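# Rice Porridge with Ginger (Sombatkul Style)

Sombatkul porridge is a thick, savory rice porridge, cooked low until the grains fall apart and finished with ginger, white pepper and a soft egg. I've been making it since my twenties, when Nantana Thammasiri let me stand at her stove in Sombatkul and get in the way, so I'm writing this entry from the pot outward (other editors can add the older history, please do!).

## Name and origin

Most people in town just call it "the morning pot." Pongsak Ruangrit sold it near the bus stop for 40 years and swore his aunt came up with the version that uses broken rice. Nantana says every family had it already. I lean toward Nantana, but I did eat a lot of Pongsak's porridge and I'm not going to pick a fight with him.

## Ingredients

The base is short: broken jasmine rice, pork or chicken stock, fish sauce, and a knob of ginger cut into matchsticks. I use 100 grams of rice to a big pot of stock, and yes, it looks like far too little rice when it goes in. Whole grains work fine if you crush them a bit between your palms first – kids love that job.

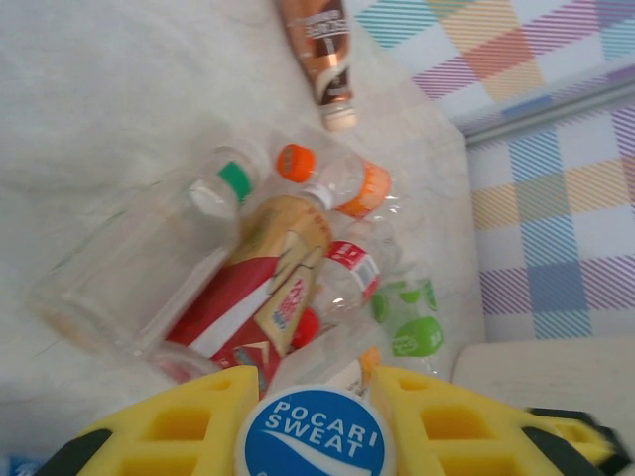

Toppings are where cooks really split. Fried garlic is standard, and scallions too, but Jin-sol Shin adds toasted sesame oil and shredded seaweed, a habit she carried over from her mother's rice porridge, and now I can't stop doing it either. Pickled mustard greens are good if the stock is rich.

## Method

Bring the stock to a boil, stir in the rice, then turn it right down. Stir every few minutes, scraping the bottom, until the grains have burst and the spoon leaves a slow trail, around 40 minutes on my stove. Season at the end. Crack the eggs into the bowls, ladle the porridge over them while it's bubbling, and cover for a minute or two. If you like a firm yolk, poach the eggs separately!

## Variations

In Doltberg, where I live now, Saskia Halliday makes it with smoked fish and dill. It shouldn't work and I ask for it every March. Leftovers set solid overnight, so loosen them with hot stock and add more ginger.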